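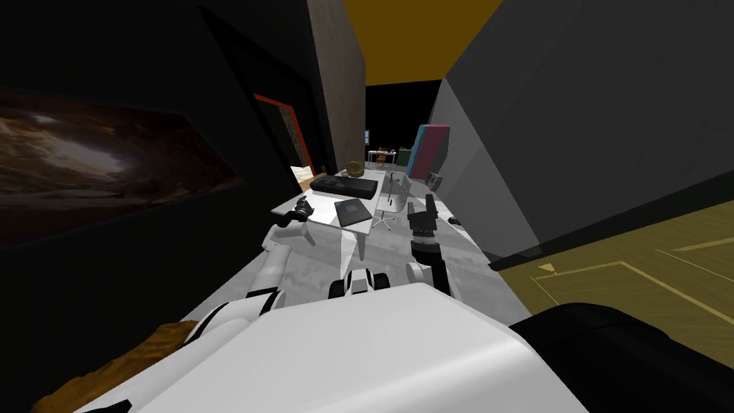

Week 3 handout: Reading a vendor's simulator

Jan 28, 2021

Today's product is the Jurness two-arm kit from Soltano, sold with a simulator licence. The quote we're working from is $736 per seat, per year. Support is extra, and the brochure is vague about how much extra.

What you get in the demo room

Two white arms with black grippers, a table, and a few things on it: a flat black case, a tablet, a gold-coloured bowl. The room is rendered, and so is the robot. Keep that in mind when the sales sheet says "proven at tabletop tasks". Proven where?

Things to ask before you believe a number

1. Which objects were used? A flat case and a round bowl are very different to grip. A single success rate that lumps them together tells you very little.

2. How was friction set? Soltano's manual gives a default and doesn't say where it came from.

3. Does the furniture get in the way? There's an office chair pushed right up against the table. Find out if the arm planner treats it as solid. The De Smet package we looked at last term let the elbow pass straight through a chair back.

4. How many runs? The sheet reports 40, all from the same starting pose. I wouldn't buy a toaster on that.

The Ostis add-on

Ostis claims to carry a trained behaviour over to real arms with "minimal tuning". Minimal isn't defined. I've asked for the test logs and so far have a second copy of the brochure.

For next class

Read section 2 of the manual and write one page on what the vendor would have to show you before you'd sign. Labs on real arms don't start until May, so stick to what the simulator can and can't tell you.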